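Search this site Advanced search Go

Filed under: Robotics and Automation > Methods > Equipment and Upkeep

3.2 Care of the hand-held grippers

The Urnent station runs two hand-held grippers, one for each of the operator's hands, over a light-colored tabletop. We had expected, when we wrote the first protocol, that most of our upkeep time would go to cables and calibration, and we budgeted for it that way. The finger pads took a good deal more of our attention than we had planned, and we would like to set down in some detail how we look after them, in the hope that it saves another group a little trouble.

Each finger is a rigid black block with a pad bonded to its inner face. The pad does the gripping, so it also takes the wear, and wear on a pad tends to start at the edges, where the bond line is exposed. Once an edge has lifted it catches on cloth, on bag seams and on the rims of containers, and every catch peels it back a little more (we have all winced at the sound). Figure 4 shows a pair of fingers with the pads in a worn state, frayed and curling along their edges.

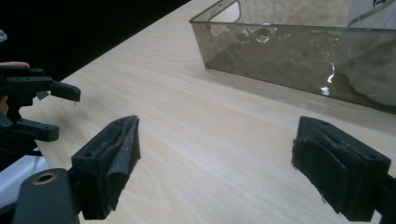

How often should the pads be replaced? We replace them after every 1588 grasp cycles, or sooner if an edge has lifted by more than 2 mm.

Figure 4. Gripper fingers at the Urnent station with worn pads on both inner faces.

The cycle count comes from the session log, and the lifted edge is measured with a plain steel rule held against the block. Operators at Parkent, who adopted our procedure in August, prefer a feeler gauge, and we have no quarrel with that at all. What matters to us is that both fingers are changed together. A fresh pad facing an old one closes off center, and the recorded opening width then drifts in a way that is awfully hard to correct afterward.

To change a pad, we take the finger off the gripper body, warm the old pad until the adhesive softens, and peel it away slowly from the upper end. Any fibers left on the block are scraped off with a plastic blade and the face is wiped down with alcohol. The new pad, from the Suwannarat kit, is pressed on and clamped for 30 minutes. We then refit the finger, check that the faces close flush along their whole length, and rerun the width calibration from fully open to fully closed. A full change on one gripper takes 90 minutes including the clamping, and we generally do it on a Thursday so that the adhesive can rest overnight before the next session.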